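Why I Stopped Buying the Cheap Box

January 24, 2018
Reading time: 3 minutes
Print | E-mail this article

When I came to live in Stornness, I had 19 boxes, and not one of them was the same as another. Some had no lid. Some had a lid which belonged to a box I had left behind in my old country. I was not ashamed of this. I thought all people live in this way, and a box is only a box.

I want to argue in this essay that a box is a serious thing, and that we should buy fewer of them and pay more.

In the old days a family had a chest. It was heavy, it stood in one place, and things were put in it with some thought. Today we go to the shop in February, when the storage goods are on sale, and we carry home a tower of thin plastic. We feel very organized in the car. Then the tower stands in the hall for a month. I have done this myself three times, so I do not speak from a high place.

The problem is that a cheap box invites us to keep what we do not need. It costs almost nothing, so what goes inside must not be worth much either. My neighbor has a shelf of Waaka tubs, which are pretty, and she could not tell me what is in the lower row. I have a Siso set from the same years, and the corners are already white and cracked.

An open bin is in my opinion the better choice for daily things. It has no lid to lose, and it does not permit us to forget. If you look from above and you do not like what you see, you must do something.

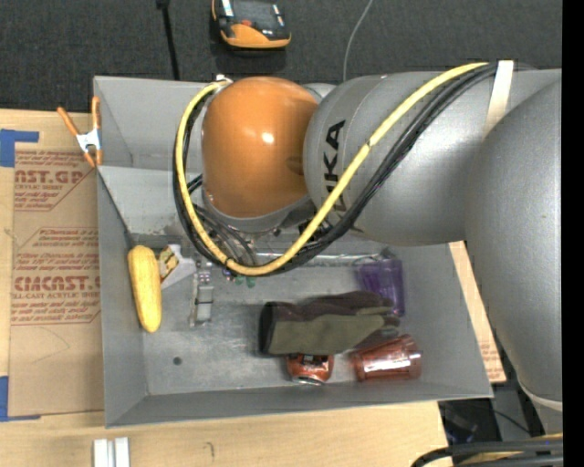
The price of a lid

Let me give my own numbers. For one Torkel bin I paid 55 dollars, and my wife asked if there was a mistake on the receipt. For the same money I could have a whole car of the thin ones. But I have carried wet boots in it, and firewood, and once a sleeping cat, and it has kept its shape. The thin ones I have thrown away, and throwing away is also a cost, although the shop does not print it on the paper.

Some readers will say that I speak only to people who have money. This is a fair objection and I have thought about it for long. When we had little, we bought the cheap box because it was the one we could pay that day. I do not blame any person for this. I blame more the shops, which hide the good bin in the last row and sell it one at a time, but put the bad ones in a set with a ribbon.

What I wish for is simple. I would like that a shop writes on the label how much weight a bin can carry, and that a broken lid can be bought alone. For my part, I have now four bins in place of the 19 boxes. One is still empty, and my wife would like to know when I will give it back.

Comments (3)

marshhen
I agree about the lids. I wrote to a shop to ask for one lid and they offered me 50, "minimum order."

Old Ferry Road
An open bin is fine until you have dust. Or a dog. I will keep my lids, thank you.

tidy_in_theory
My grandmother's chest is 90 years old and the hinge still works. It takes two people to move, so we don't move it.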